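Students at Clarnden Technical College Teach Two Robot Arms to Tidy a Workbench

30 January 2023

The robotics club of Clarnden Technical College has started practice for the Grorkelow Student Challenge, where teams must show a robot that can put ordinary workshop things back in their place. The club has 10 members this year, and most of them are in their first or second year of study.

The project has the name Tuneo. It began in October, when Ifeoma Bashir, a second-year student of mechanical engineering, proposed that the club should enter the contest with a job that every member knows well from the college workshop. Tape was chosen as the first object. A roll of tape looks simple, but it has a hole in the middle, it can roll away, and every kind has a different width. 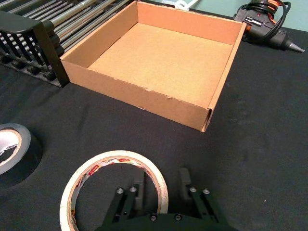 A roll of masking tape between the fingers of the gripper, with the cardboard tray behind it.

For the practice the students use a table with a black cloth, a dish rack, a cardboard tray and several kinds of tape. The fingers of the gripper must open wide enough to pass on both sides of the rim, one inside the hole and one outside, and then close without pushing the roll away.

"In the beginning we tried to hold the whole roll from the outside, and this was too wide for some rolls," said Bashir. "Now we go for the rim. It is slower, but we drop it much less."

Until now the team has recorded 187 attempts. Each one is written in a notebook with the kind of tape, the starting place and the result, and the members read the notes together at the end of the session. The work is done in the Okonkwo Laboratory, which the club may use after classes.
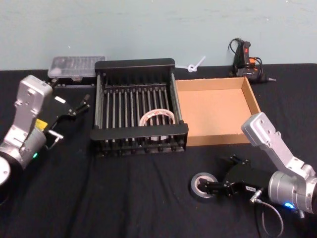
Working with two arms has brought new questions. The students must decide which arm should go first, and how far the other one should stay back so that they do not meet over the middle of the table. At present one member is responsible for each arm, and a third follows the notebook.

Onyekachi Onuoha, the teacher who advises the club, said that he is pleased with the progress, but that the team still needs to work on speed. In the challenge a team has 9 minutes to finish the complete task - setting up is included in this time.

The club meets two evenings a week. Students from all departments can join, and experience with programming is not necessary. Those who are interested can speak with Mr. Onuoha at the laboratory before the evening session.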